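Fosterari Handheld Gripper, Research Edition

Home > Data collection > Handheld tools > Fosterari Research Edition

Fosterari is a hand-held gripper for recording manipulation demonstrations without a robot in the loop. The operator holds the tool, does the task, and the wrist camera records what the fingers see. The same finger geometry and the same camera position are used on the arm-mounted version, so a policy trained on the recordings can be run on an arm without redrawing the view.

The Research Edition is the version used in the Wonunside study, described further down this page. It ships with the calibration files and the task list from that study.

What is included

Gripper body with camera mount
2 finger sets
Marker board for calibration
Charging cable and case
Recording software, one seat
Wonunside task list and split files

The camera is sold separately. Customers who already own a supported camera can use it after running the lens calibration in the software.

The Wonunside study

The study asked one question: does a policy trained in quiet rooms hold up when the background is busy? Most demonstration sets are recorded at a bench with a plain wall behind it. Plakileck, who make the tool, and Ajayi, who make the training software, wanted to know how much that matters and how much mixed recording is needed to fix it.

Operators recorded 449 demonstrations across 11 tabletop tasks. One part was recorded at a bench with a screen behind it. The rest was recorded in shared spaces with people walking through, other equipment on the tables and ceiling lights in view. Task instructions and operators were the same in both parts. 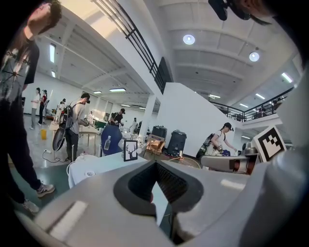

Wrist view in a shared hall, with the gripper body at the bottom and a marker board to the right.

Three policies were trained: one on bench recordings only, one on shared-space recordings only, and one on a mix. All three used the same network and the same number of training steps. Each was then run on an arm in both settings.

The bench-only policy did well at the bench and poorly in the shared space. Its most common failure was a late grasp, where the fingers closed after passing the object. The shared-space policy lost a little at the bench and kept most of its performance elsewhere. The mixed policy was the best of the three in the shared space and matched the bench-only policy at the bench on all but 2 of the tasks. Those were cable insertion and lid threading, both of which need finer alignment than the others.

Cropping the upper part of the video before training helped the bench-only policy but did not close the gap. It hurt the mixed policy on tasks where the target starts far from the fingers. We do not recommend cropping as a default.

Limits of the result

All tasks were done on tables at standing height. Floor-level and overhead work was not tested. The fingers were the standard set, and results with the narrow set may differ. Outdoor light was not part of the study. Tracking was lost in some shared-space recordings when a person passed close to the camera, and those recordings were removed before training. The removed recordings are listed in the split files so that other groups can put them back in.

Recording advice

If you are starting a new set, record in the place where the arm will work, at the times of day it will work. Do not clear people or equipment out of the background. Keep the marker board fixed for the whole session and repeat calibration if it is moved. Check tracking after the first few demonstrations before going on.

Specifications

Weight without camera: 400 g
Finger sets: standard, narrow
Trigger: mechanical, continuous opening
Calibration: printed marker board
Software: Ajayi Recorder, current release
Arm-mounted version: sold separately

Ordering

The Research Edition is made to order. Universities and nonprofit labs can ask for the academic price on the quote form. Orders placed by Thu 23 August go into the next production run. Replacement fingers and marker boards are kept in stock and ship separately from the tool.

Related items

Fosterari arm-mounted gripper
Narrow finger set
Spare marker board
Ajayi Recorder, additional seat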